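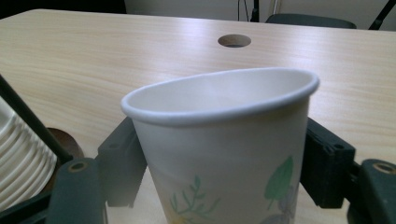 # One Cup at a Time: Turnville's Robotics Course Takes On the Dispenser

The assignment sheet for the second half of the Turnville robotics course is a single page. Take one paper cup from a stack held in a wire dispenser. Put it on the table, rim up. Do not crush it, and do not bring a second cup along. Students demonstrate the task by hand with a gripper tool, and the recorded demonstrations are used to train a policy that runs on the arm.

Mererid Foulkes wrote the sheet. She has taught the course since it was split off from the general mechatronics class, and she chose cups after a term of wooden blocks.

"Blocks were too forgiving," she said. "You could close to any width under the block's width and the grasp held. A paper cup has a wall that yields. The student has to decide how far to close, and the recording keeps that decision."

The pads press on the outside of the cup, below the rim. Foulkes asks for contact on both sides at nearly the same moment. If one pad arrives first, the cup tips toward the other, and the policy later learns the tip along with the grasp.

Rafferty Ferreira, a student in the course, handled the recording protocol for his team, which goes by Fluken. He described the first week of data as mostly unusable.

"We had 508 episodes and we kept about 20," he said. "The rest had a pause in them. You reach, you stop to look, you correct, you close. A person doesn't notice the stop. The policy does, and it will sit there over the cup and never close."

The team rewrote its protocol in August. An episode now starts with the gripper open and clear of the dispenser, the approach is made in one motion, and a hesitation of more than two seconds ends the take. Failed takes are logged with a one-word cause. Ferreira said "double" is the most common entry, for two cups coming off together, followed by "rim," for a pad that lands on the rolled edge and slides.

## Approach and clearance

The dispenser is the harder half of the problem. Its thin black rods stand close to the cups, and a path that works for a bare stack will catch on them. Foulkes does not give students a path. She asks them to draw three, record a few takes of each, and defend one in writing.

"Most of them come in level from the front," she said. "Some come down from above at an angle. Either can be made to work. What I mark is whether they kept to it. If half the set goes left of a rod and half goes right, the average of those is a collision."

Stack height matters too. Ferreira's team found that its early takes had all been made with full stacks, and that the trained policy reached for the same height after several cups had been removed. They now take cups out between sets and write the starting height in the log.
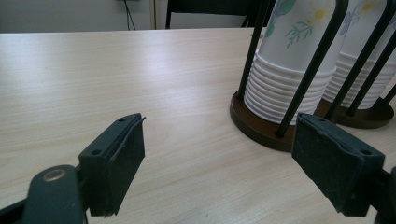

*Gripper open on the table side, dispensers at right.*

Lighting and table position are deliberately left alone. Foulkes said the first group to run the course, at Clumville, spent most of its lab hours on backgrounds and had little time left for grasping. Her students may move the dispenser, change which side they approach from, and vary the stack. They may not rearrange the room.

Asked what separates a usable demonstrator from a poor one, Ferreira was brief. "Wrist," he said. "If you roll your wrist while you close, the pads aren't parallel anymore. On a block that costs you nothing. On a cup you get an oval, and then the release goes wrong — it hangs on one pad."

Release is scored separately. The cup has to be standing when the pads open, and the gripper has to back away far enough that it does not knock the cup on the way out. Fluken's release takes are shorter than its grasp takes and were collected as their own set, then joined to the rest at training time. Foulkes was skeptical of the split and let it go ahead.

"I would have kept it as one motion," she said. "They have a discontinuity at the seam now. They know where it is, at least, and they've documented it. I'll take that over a smooth result they can't explain."

## Two grippers

The final exercise puts two grippers at the same table. One steadies the stack while the other draws a cup. Timing is the main difficulty, and the two recordings must share a clock. 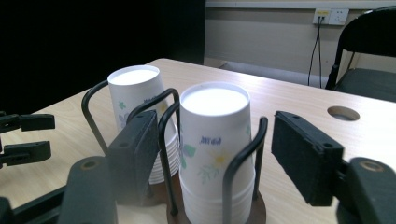
Holloway would rather have seen the steadying hand dropped from the exercise altogether, arguing that a dispenser exists to hold the stack and that a second gripper hides a poor pull. "Let the one arm fail on its own," the note in the course review reads. "Then fix the pull."

Foulkes has kept the exercise for now. Her reply is that the pull improves once students have felt the stack move under the other hand, and that the single-arm score still counts for more of the grade.

Ferreira's team is recording its two-gripper set in the evenings, after 6, when the lab table is free for longer blocks. The log has gained one new cause word, "late," for takes in which the steadying pads reach the stack after the pull has started. Those are kept in a separate folder. Ferreira wants to train on them once, to see what the arm does.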